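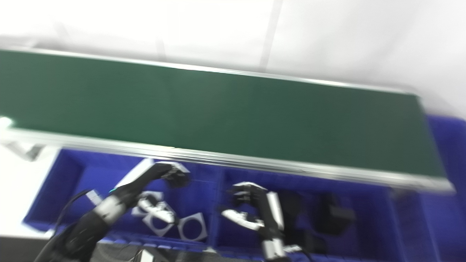 I went in on a Tuesday with a simple question, the same one my sister asks me every time she's folding towels. When is a robot going to do this for me? I've been writing about these machines for long enough that she figures I must have a date in my back pocket. I don't, but I did get to spend most of a working day next to a conveyor belt at Hamard, a small automation shop that takes on jobs for local factories, and I came home with a better idea of where things stand.

The job they're working on is about as plain as shop-floor work gets. There are square parts with a round hole in the middle. They're in a bin. They need to be on a belt, flat, one at a time, with some space between them. That's it. If you hired a teenager for the summer you would explain it in one breath and then go get your coffee.

Hamard is doing it with two arms and two hands, real hands with jointed fingers, and Negin Karimi has been running the project since May. She's the one who let me in, found me a stool and then told me (very nicely) to keep my elbows off everything.

"People come in here wanting to see a backflip," she said. "I want to see 200 parts in a row and be bored."

I like that as a goal! It's also a lot harder than I expected. The best run so far, she told me, is 25 parts without anybody stepping in. Then something goes a little sideways, a person walks over, and the count starts again. When I asked what the usual trouble is, she didn't even have to think about it. It's the picking up. Two parts lying one on top of the other look a lot like one part if you're looking from the wrong spot, and a thin flat thing on the bottom of a bin doesn't give you much to grab. You and I would slide a fingernail under the edge and never know we'd done it. She's tried teaching the hand to do something similar, and she's tried having it hook a finger through the hole, and right now the software picks between the two depending on how the part is lying.

The hole trick is my favorite. It's just what a kid would do. But it has a catch, which is that a part hanging off one finger swings, and then you've got to get it flat again before you let go of it.
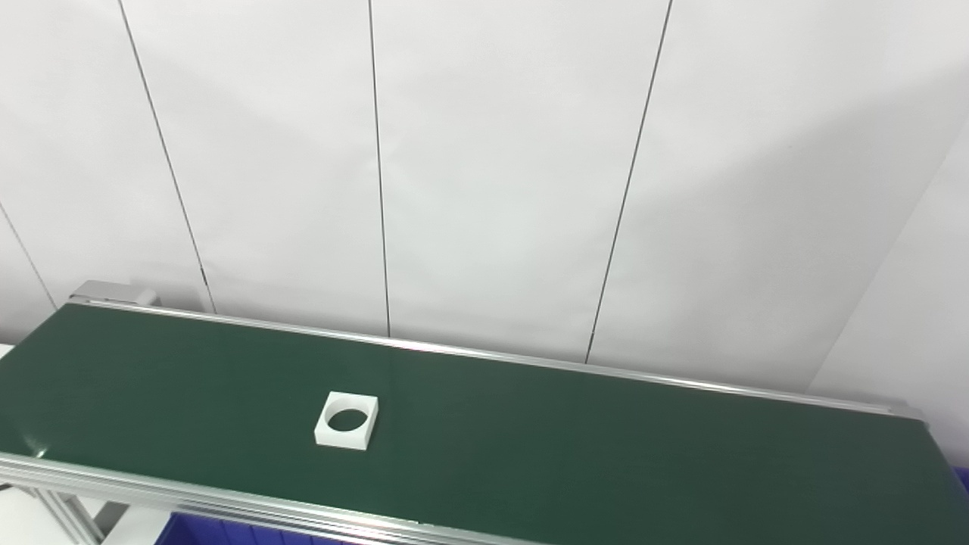 Putting the thing down turns out to have its own rules, too. The factory that wants this (I was asked not to name them, and they make something so dull you'd thank me) has a machine farther down their own line that expects each part to arrive lying flat and fairly straight. Fairly is the word Karimi used. A small twist is fine. A big twist jams the machine, and a jam costs them a lot more than a slow loader does. So the arms are allowed to take their time, and boy, do they take it. A person at the factory loads 14 parts a minute without hurrying. Hamard's setup does 2.

I know, I know. Two! I said it out loud and Karimi laughed and said everybody says it out loud.

Her answer is that the comparison people should make is with the shift that doesn't get filled. The factory can't find anyone who'll load squares onto a belt from midnight on, so at night the line just stops. Two a minute through the night is a pile of parts by breakfast. I did wonder about the obvious question and I asked it. What about the people who load during the day? She said the customer has told her they're moving to inspection, and that she believes them, and that she also knows she'd be the last to hear if that changed. I thought that was a straight answer, straighter than I usually get.

I should say there are cheaper ways to do this, and plenty of readers will already be typing them to me. A vibrating bowl feeder would sort those parts out. So would a plain suction cup on a plain arm, probably, since the parts have flat sides. Hamidreza Kordestani, who started Hamard and still does a fair bit of the wiring himself, agreed with every word of that. He's sold bowl feeders. He'd happily sell you one tomorrow. His trouble is that a bowl feeder does one part, and this customer changes parts all the time, and each change means a new bowl, which somebody has to design and build and tune.

"With hands I change the software and maybe the bin," he told me. "That's what I'm betting on. Ask me in a year if I was stupid."

The software comes from a company called Akano, and what Hamard gets from them is a sort of general starter kit, a model that knows a little about grabbing things. Karimi's team then shows it the actual job, over and over, with a person guiding the arms. She did a few of those for me, and I was surprised by how tiring it looked. After a while she rolled her shoulders, got a glass of water, and handed over to a coworker. So if you've ever pictured this kind of teaching as somebody clicking a button and going to lunch, please let that one go. 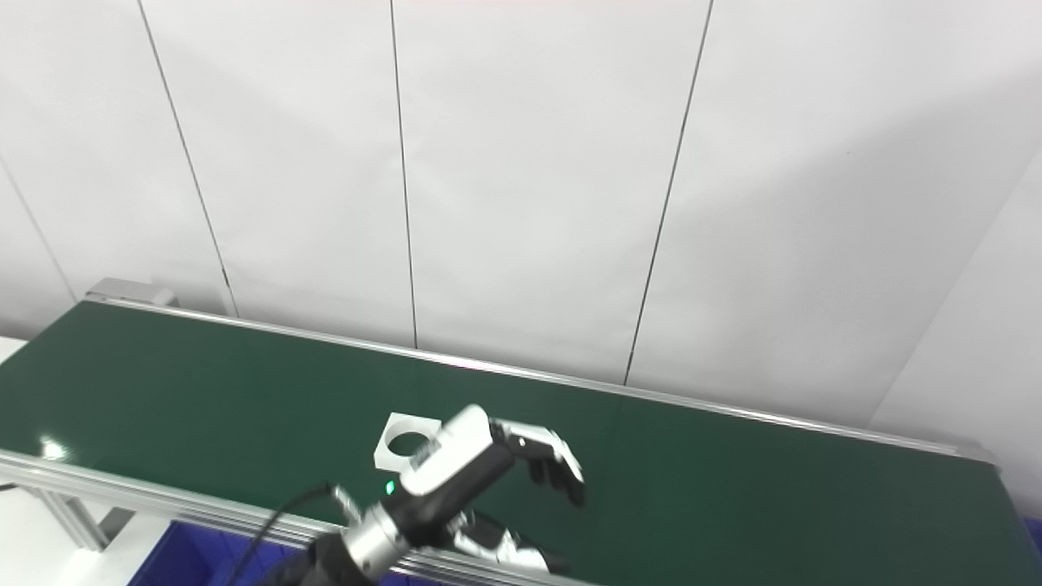 One of the hands over the belt at Hamard, with a white square part beside it.

I got to try guiding the arms too, and I was terrible. I'd like to blame the controls, but Karimi's coworker had been making it look easy a moment earlier, so that's out. What got me was not being able to feel anything. You close the fingers and you're waiting to see whether the part moves, and by the time you've seen it you've either squeezed too much or it's gone. I dropped one on its edge and it rolled a bit before it fell over. Everybody was kind about it.

It did make me think about my sister's towels, though. A square of hard plastic is about the friendliest thing you could ask a robot to hold. It's always the same size, it doesn't sag, and it doesn't care which side is up. A towel is a different shape each time you touch it. I asked Karimi if the hands at Hamard could fold one, and she said they could fold one if I let her pick the towel, lay it out first, and come back after lunch. She wasn't kidding, or not all the way.

Kordestani is more hopeful about the house than she is, which surprised me a little -- he's the one who has to pay for everything. He thinks the first thing you'll see at home is putting stuff away. Cups in a cupboard, toys in a box. It's the same job as the bin and the belt, only backward, and if a toy lands crooked in the box no one has to stop a production line. Laundry he puts a good way further off. He wouldn't touch cooking at all, and he made a face when I brought it up.

There's some competition, by the way. Kragh, a bigger outfit that mostly does warehouse work, has been showing customers a loader of its own with one arm and a simpler two-finger grip, and it's quicker than Hamard's by Karimi's own account. She's seen it. She said it was good! Where she thinks it'll struggle is the same place she's struggling, down in the corners of the bin, and having a second hand to hold one part back while the first gets hold of another is something she wouldn't want to give up. I've asked Kragh if I can come and sit on one of their stools too. No word yet.

As for when any of this leaves the building, Hamard plans to put the two arms in at the customer's plant for a trial on nights only, with a person nearby for the first stretch. Karimi won't sign off on that until she gets her boring run of 200. She's also waiting on a different set of fingertips from Kimport, a parts supplier, with a thinner edge that she hopes will get under a flat piece without having to scrape for it. They were due before my visit and hadn't shown up, and I heard her ask about them more than once while I was there.

I stayed for over an hour longer than I'd planned. The thing about watching slow work is that you start rooting for it, and I caught myself leaning in every time the fingers went down, like I could help. A couple of times I really wanted to just reach in and do it. Karimi says that goes away after the first few weeks.

If you load parts for a living, or used to, I'd love to hear what you make of two a minute, and whether there's some trick with your fingers that I should pass along. I've told my sister to keep folding for now. She said she'd figured.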